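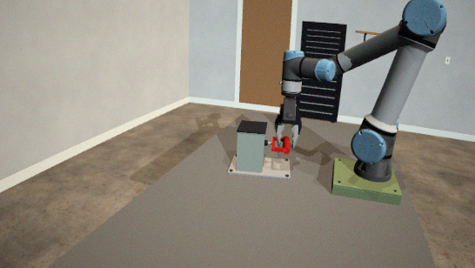 I've been promising an update on the crank project since April, so let me pour a coffee and catch you up. For those of you who are new, I'm trying to teach an arm to turn a crank in simulation first, and then build the real thing on the bench in the garage once the software stops embarrassing me. The red handle is the whole reason for the project, and I gave it the brightest color I could so I'd never lose track of it against that pale gray-green box. The arm stands on its green pedestal over to the right and has to reach across with its fingers open on either side of the handle, and getting it to come down that neatly has eaten most of my evenings this spring!

My trouble was the approach. I had the wrist coming in at a slant, and one finger kept clipping the handle on the way down (I watched this happen more times than I care to admit, usually with a sandwich in hand). Now it stops above, squares itself up, and lowers straight down. I ran 761 tries over the weekend and it got to a good starting grip on 98 percent of them, so I went to bed very happy.

Turning is another story. It makes it partway around and then the wrist wants to wind itself up like a garden hose. I've tried 3 ways of letting go and grabbing again, and the one I like best is slow but gentle. I call this version Obi, and the folder it replaced was Verent, may it rest in peace.

Next I need to cut the real base plate and find a bearing that doesn't wobble. If you've built something like it, please write, I do read every note.

Posted 6/17/24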